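Simulation results need a scene sheet

Reports on household manipulation tend to give a success rate and a task name, and stop there. I think the rate should be refused unless a scene sheet comes with it. A scene sheet is one page listing what was in the kitchen, where each item started, how far those starts were allowed to vary, and what counted as done.

The case for it comes from our own records. In January we went back over 1,344 simulated episodes logged at Laduvbridge under the single label "counter, pot." The label covered 38 different layouts. Some had a bare counter apart from the target. Others put a second object against the target, or placed a tall appliance near the arm where it limited the approach. The pooled rate looked respectable. Split by layout, it ranged so widely that the pooled figure described none of them.

No one had broken a rule, as there was no rule to break. The Westunine group, which shares our logging format, had the same gap. Both groups recorded physics step, controller gains and random seed for every run. Neither recorded the distance between the target and its nearest neighbor.
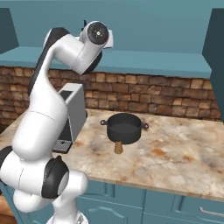

Should a scene sheet list objects the robot is never asked to touch?

Every object within reach of the arm should be listed, with its starting pose and whether it is fixed or free to move. An untouched object can still block a path, hide part of the target or get pushed, and any of these can change the result.

The usual objection is cost. Filling in a sheet by hand takes time, and layouts are often generated by script. But the script already holds the poses. Exporting them is a small job, and the Hollenstein exporter we use adds 2 fields to the episode header and one text file per layout. The harder part is the definition of done. "Pot moved" is not a definition. A tolerance in position, a limit on tilt and a settling time are.

A second objection is that strict sheets will freeze everyone onto one standard kitchen. I don't see why they would. The draft circulated at Mellasance fixes the fields and leaves the contents open. A lab may vary surface texture, cabinet color and clutter as much as it likes, provided the ranges are written down before the runs start. Ranges written afterward should be marked as such.

I would add one requirement the draft lacks. Rates should be reported per layout, with the episode count beside each. A layout with 140 episodes and a layout with a handful should not be averaged without comment.

Comments on the draft close on April 15, 2024. The field list is the part most in need of review, particularly the entries for contact and friction.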